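The Woman Who Read the Appendices

Marijke Vermeulen has a shelf in her den that she calls the graveyard. It holds the full paper record of the Ponditz tunnel, from the first glossy pamphlet to the last audit, and it has started to sag in the middle. She offers to let me lift one of the binders. I decline, having seen what happened to the shelf.

For readers lucky enough to have moved to the county lately, the Ponditz tunnel was going to bring water under the ridge from Oswood Lake to the treatment plant, and to do it so cheaply that rates would fall. The tunnel now stops well short of the lake. Rates have not fallen. The utility refers to the completed part as "Phase One," a phrase Vermeulen can't hear without putting down her coffee.

She spent most of her working life as a cost estimator for highway contractors, and she came to the tunnel late, after the bonds were sold. A neighbor had dropped off the feasibility study and asked whether it looked all right to her.

"I opened it at the back," she says. "You always open it at the back. The front is written by people who want the thing built, and the back is written by some poor engineer who wants it on record that he said something."

What the poor engineer had said, in Appendix F, was that the rock under the ridge had been sampled in 3 places. The tunnel was to be nine miles long.

"Three holes," Vermeulen says. "I've seen people do more digging than that before they put in a mailbox."

The appendix recommended more drilling. The executive summary called the geology "well understood." Somewhere between page 252, where the caution appeared, and page one, where it didn't, a good deal of understanding seems to have taken place. Vermeulen wrote to the utility to ask how. She got back a letter thanking her for her interest in clean water.

I ask whether that was when she got angry.

"No, I got angry at the contingency," she says. "The letter was only rude."

The contingency takes some explaining, and she has explained it at enough public meetings that she does it quickly now. Any big job carries a sum set aside for surprises. On a tunnel through rock you have barely looked at, she would want that sum to be large. The Ponditz estimate put it at 3 percent, and when she asked about the figure at a hearing, the consultant from Stedano told her it reflected a high level of confidence.

"So I asked him whose," she says. "He said the team's. I asked if the rock was on the team."

That one got a laugh in the room and made the evening news, and she has mixed feelings about it. People remember the joke. What she would have liked them to remember was the next question, about who would pay if the confidence ran out. The answer, given in a low voice and at some length, was the ratepayers.

Stedano is a sore subject. The firm wrote the feasibility study, was then hired to manage the construction, and was hired once more to review how the construction was going. It found that things were going well. Vermeulen insists that there was nothing illegal in any of this, and she says so twice, the second time slowly, while looking at my recorder.

"They did what they were paid to do. I don't even blame them much. If you ask a barber whether you need a haircut, you know what you're going to hear, and then you go and ask him again afterward if it's a nice haircut. My quarrel is with whoever kept going back to the barber."

Whoever kept going back was the utility's board, most of whose members have since retired to spend more time not answering the phone. The minutes are public and she has been through all of them. The most expensive decision in the history of the county, the vote to go ahead after the low bid came in well over the estimate, takes up less than half a page. An argument over parking at the head office runs to four.

"They understood parking," she says.

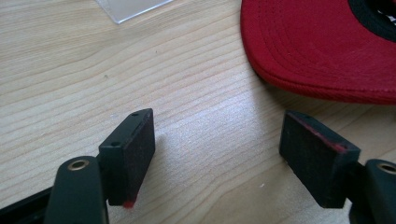
She is kinder to the drilling crews than I expected. The big boring machine, which everyone in town called the Iwasaki, had been chosen for hard, dry rock, and under the ridge it met something closer to wet oatmeal. It sat idle through one November and most of the winter after it. The crews were blamed in the press for going slow. Vermeulen went through the shift logs and found men reporting water, in plain words, week after week, to an office that filed the reports under "routine."

"One of them had just written 'still wet' and underlined it," she says. "I'd have given that man the whole project."

The utility likes to say that the tunnel is 100 percent sound, and she agrees that the part you can walk through is very well made. She took the tour. There was a hard hat, a short film and a sandwich. At the far end was a concrete wall with a small plaque on it, and the guide told the group that the lake was just on the other side, which Vermeulen thought was a generous use of the word "just."

There is talk now of Phase Two. A new study is out for bid, and the invitation says that firms with prior experience of the site will be looked on with favor. I ask if she plans to go to the hearings.

She says she would rather have her teeth out. She has grandchildren, a garden and a half-finished quilt. She also thinks the people in charge today are mostly decent and that some of them have read the audit, or at least have been seen holding it. What worries her is that the rule which let the board skip an outside review was never changed. It was going to be, and a draft went around, and then there was an election.

"Everyone who said they were sorry is gone," she says, "and the rule's still there. You could build the same tunnel tomorrow with the same paperwork. You'd only need to change the dates."

So she won't be going?

She gets up and takes a thin new binder off the desk. It has a label on the spine already, and one sheet of paper in it. She'd like to know what time the first hearing starts, she says, because the notice doesn't give one.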